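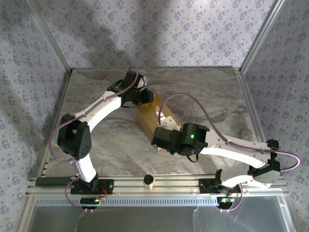

Slide 2: What a returned parcel costs

Start with the Wastosberg shop. Up to 14 parcels came back on a bad day in May, most of them unopened. The customer had moved, or the house number was missing.

Each one gets paid for twice, once out and once back. Then someone has to check the goods, restock them and write to the customer. Brian Mutiso has the cost sheet if anyone asks for the breakdown. Don't read it out.

Pause for questions. Keep it to one or two.

Slide 3: Where addresses go wrong

Go through the Demissie list. We looked at 4,000 orders and sorted the failed ones by cause. Missing apartment number came first. Old address saved in the account came second. Typing mistakes were a long way behind, which surprised the group.

Mention that Fellach had the same order of causes with a different checkout page.

Slide 4: Changes to the form

Apartment number gets its own box, with a "no apartment" option next to it.
Saved addresses older than eight months have to be confirmed.
Phone number stays optional. Faraji Rashidi argued for making it required and may bring it up again from the floor. Say we tested it and people left the page.

Slide 5: What we ask of Gollix

Send the address warning before the label prints. At present it comes four hours later, when the parcel is already on the truck. Leave the contact slide up during the break.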